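Leave the founding date off the letterhead

Ots turned 109 this spring, and for about a month every envelope, invoice and email signature that left the building said so. I worked on the account at the studio that designed the anniversary mark. I think it was decent work, and I would now advise most firms against buying it.

The usual case for an anniversary logo is that age means trust. A firm that has lasted a century must be doing something right, so put the number where people can see it. The trouble is that clients don't choose that way. When Ots asked 200 of its own clients why they had first come, 49 mentioned a referral by name and 10 mentioned the age of the firm. The rest gave answers like the fee, the location, or the fact that somebody picked up the phone. The firm had the survey in hand before we were hired. It went ahead anyway, which tells you the project was for the people inside.

There is nothing wrong with a project for the people inside. Vija Kuusk, who ran the marketing side at Ots, wanted the staff to feel part of something, and I believe some of them did. But a logo is a poor tool for that. The junior staff got a new email footer and instructions on how much white space to leave around it. They would have been happier with an afternoon off in May and the old partners telling stories over lunch.

Then there is the cost that comes later. An anniversary mark has a life of one year. Signs have to be changed twice. Stationery is over-ordered, and by the following winter someone is using up the leftover folders in meetings with new clients, who wonder whether the firm has stopped paying attention. Bidora, a smaller practice across town, still has its hundredth-year mark on the front door, and that birthday was a good while ago.

My colleague Vilhjálmur Kirkegaard takes the other side. He says a date forces a firm to look at itself, and that the research we did for Ots turned up old ledgers and letters that would otherwise have gone in a skip. He is right about the ledgers. I would only say that you can open a cupboard without commissioning a typeface.
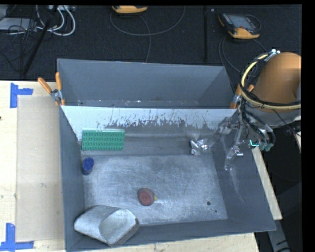 Two grey metal bins, the front one scratched across its floor.

What I would pay for is the plain history. Sarkasetti, a firm of surveyors, did this well. They wrote twelve pages, put in the year they nearly closed and the merger that went badly, and gave a copy to each new hire. It has no crest and no slogan. Clients ask for it now and then and are handed one.

Staltisier has its own round number coming up and has asked us for a proposal. I have suggested a booklet, a lunch and no logo. The fee is a good deal lower, and my partners have pointed this out to me more than once. The proposal goes in as written.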